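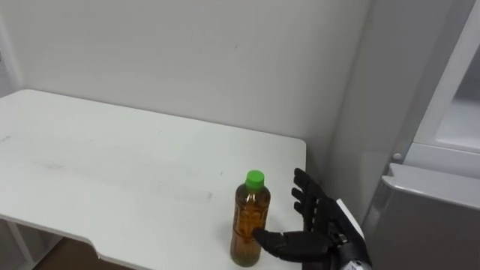 Kitchen Tips: Loading the Fridge the Way a Robot Learns It

I have been putting drinks away in refrigerators my whole life and never once thought about how I do it. Then I got hold of the practice notes from the Tondix project, where a humanoid robot is learning to take a bottle of tea off a table and get it into the fridge, and I have rearranged half my kitchen since (my family is being very patient with me). So many good ideas in there!

The method is called demonstration learning. A person guides the robot through the job over and over, every try gets recorded, and a program looks for what the good tries have in common. The team went through 1,867 tries for the bottle job alone. They sorted them by where each one went wrong, if it did, and that sorting is what I found so useful. It's a list of all the little places where a simple chore can slip.

Clear a landing strip first
In 487 of the tries, the trouble started before anything was picked up, with the bottle standing too near something else for the fingers to get around it. Give a bottle a hand's width on the side you reach from. I now slide the groceries back from the edge before I start putting away, and I knock over much less.

Grip at the waist
Many drink bottles narrow a little in the middle, and that's the spot to go for. The best tries had the thumb low on one side and the fingers wrapping the other. Up by the cap a full bottle wants to swing. This goes double for kids helping out, whose hands are small and who love to grab the neck.

Check the cap before you lift
Give it a quarter turn to tighten. Colored caps are handy too, by the way. A bright green one is easy to find at the back of a shelf, and if you decant your own iced tea, save a few in different colors: green for plain, yellow for lemon, whatever you like.

Open the door before your hands are full
My favorite! The team tried the job in two orders, bottle first and door first. Door first won easily, and after that they used it for the remaining 1,053 tries. I was a bottle-first person with an elbow for the door. No more.
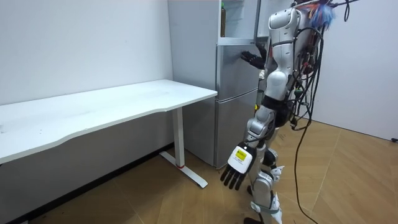

The robot at the refrigerator

Text by Philomena Quartey, Home and Kitchen Writer

Set it down, then let go
Sounds silly, but read on. Out of all the tries, 173 ended with the bottle tipping on the shelf, and most of those were a release that came a moment too soon. The fingers opened while the base was still a hair above the surface. Lower until you feel the shelf push back, pause, open your hand straight out to the sides, and draw it back level so your knuckles don't catch the cap.

Pick one spot and keep it
Nhyira Essien, who wrote up the notes, found that the robot did better when the bottle had a regular place on an upper shelf. Mine is now on the left, at chest height, with nothing in front of it. Everyone in the house knows where the tea goes, and it goes there (mostly).

Practice the piece that goes wrong
When one step kept failing, the team stopped running the whole job and repeated that one step by itself, then stitched it back in. I tried it with my nephew, who spills when he pours. We skipped the snack and the tray and just poured water from one pitcher to another over the sink for five minutes. What a difference!

Next up in the notes is a section on eggs, and I can't wait to get into it. If you have a fridge-loading trick of your own, send it in and I'll try it out at home. Tall bottles in a short door rack are my weak point, so start there, please!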